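Do "resealable" snack pouches really keep food fresh once you've opened them? 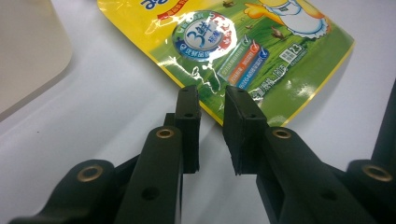 Posted by marrowby in Food Storage

My grocery store dropped the plain bags of dried fruit and nuts and now only sells pouches with a zip strip across the top, for about 30 percent more. The Brandari ones say "stays fresh after opening" on the back. I've been buying them since October and by the second week the nuts taste like the cupboard. I press the zip shut every time and run my finger over it twice.

Is the zip doing anything, or am I paying extra for a strip of plastic? A coworker swears by the Pridard clips, which are $12 for a set. That seems like a lot for clips.

3 replies

tollgate_annie
I don't trust the zips at all. Crumbs and salt get down in the track and then it only looks closed. You can test it: shut the pouch with some air inside, hold it under water in the sink and squeeze gently. I did this with four different brands one Thursday night and three of them bubbled at the corners. The fourth was new and I doubt it would pass after a month of use.

What does help is getting the air out. Fold the top down tight to the food and put any clip on it. A clothespin is fine. For nuts, skip all of that and use a jar with a good lid in the fridge. Nuts go off because the oil in them goes off, and a warm cupboard speeds that up whatever they're packed in. If yours live over the stove, move them before you spend money on anything.

I can't see what a $12 clip does that a clothespin doesn't. Maybe it looks nicer.

dunmere
just eat them faster lol

pell_and_co
I half agree with the first reply. The water test is a bit unfair, as a zip can leak when squeezed and still slow down moisture when it's sitting on a shelf. Chips and crackers mostly suffer from moisture, so there the zip may earn its keep. With nuts I wouldn't expect much.

I'd also be careful with "stays fresh." Fresh compared to what, and for how long? Look for a line in small print like "best within 2 weeks of opening." If there isn't one, the claim on the back doesn't commit them to anything. I wrote to Promside about their trail mix and got a coupon and no number.

One more thing, check the price per ounce. The last zip pouch I looked at held 200 grams and the plain bag next to it held a good deal more for less money. I buy the plain bag, freeze most of it, and keep a small jar out. The frozen nuts taste fine to me months later, though I've never done a side by side.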